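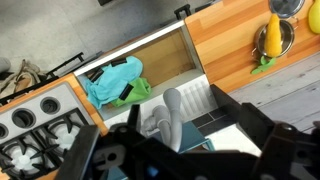 Wrist camera policy stalls above the cloth drawer, replay works fine

Asked in: Manipulation software / Imitation learning

I have a policy trained on 200 teleoperated demos in a toy kitchen. The task is to take a cloth out of the open drawer and lay it on the counter. Replaying recorded actions open loop works. Running the policy, the arm gets over the drawer and then hovers, with small back-and-forth motions, until the timeout.

Setup: wrist camera only, action chunks of 41 steps, control at 9 Hz. Logging and replay go through Plisinwood. Training loss looks normal. The cloths have black clips on them and the fingers are black too, in case that matters. What should I check first?

3 answers

Answer 1 (accepted)

Check time alignment before you touch the model. Open loop replay doesn't use images, so it will look fine even if every image is paired with the wrong action. Plot joint velocity from the log against optical flow from the wrist camera on the same time axis. If the peaks don't line up, you have an offset. I had this on our bench in Arkville and the camera was 2 frames behind the joint states. The driver was stamping images on arrival instead of at capture. After I fixed the stamps and retrained, the hovering went away.

Also look at how many steps of each chunk you execute before you query again. If you replan every step, the policy can keep switching between two approaches and never commit. Try executing half the chunk.

Answer 2

Could be idle frames. When people teleoperate, they tend to pause above the object before going down, and the policy learns the pause. Filter out steps where the commanded motion is under a small threshold. Keep the ones where the gripper command changes or you will lose your grasps.

I wouldn't worry about black on black until you have ruled out the rest. If you do want to test it, mask the fingers in both training and inference and compare.

Answer 3

add a second camera. wrist only never worked for me

Comment from the asker: It was the offset. More than one frame, and it changed between sessions. Replanning at half the chunk helped as well. Haven't tried the idle filter yet.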